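Which Hand Is Best for a Robot?

Hold out your hand and pinch a pencil. Easy, right? You didn't even think about it! A robot has to be given a hand before it can pinch anything, and there are lots of kinds to pick from. My job is trying them out, so I get to argue about robot hands all day (I love it).

We call a robot's hand a gripper. Last June my friend Yufang Li and I compared 2 of them. One was a suction cup, which works like the sticky feet on a bath mat. The other had two stiff fingers that open and close, a bit like the tongs you use for salad.

The suction cup was a star with smooth, flat things. It picked up a sheet of plastic on the first go! Then we gave it a wrinkly paper bag and it just hissed. Air kept sneaking in through the wrinkles, and when air gets in, the suction is gone.

The fingers were happy with the bag. Cardboard boxes were harder. Squeeze too softly and a box slips out. Squeeze too much and you get a squashed box, and we squashed plenty. Yufang kept the flattest one and wrote "pancake" on it.

We did 1,369 tries with the suction cup and 1,832 with the fingers. My arm would have fallen off, but the robot never asked for a snack.
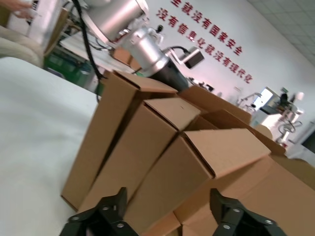
Eyes matter too. If you put a small camera near the robot's wrist, it looks right between the fingers, so it gets a close view of whatever it is about to grab. A camera up on the ceiling can see the whole table, but the arm may get in the way. Try it yourself: pick up a sock with a friend telling you where to move, then do it with your own eyes open. Which was faster?

So which hand won? For bags, I'd choose the fingers. For flat plastic, suction. Yufang wants to try a soft rubber hand next, and I've already started saving boxes.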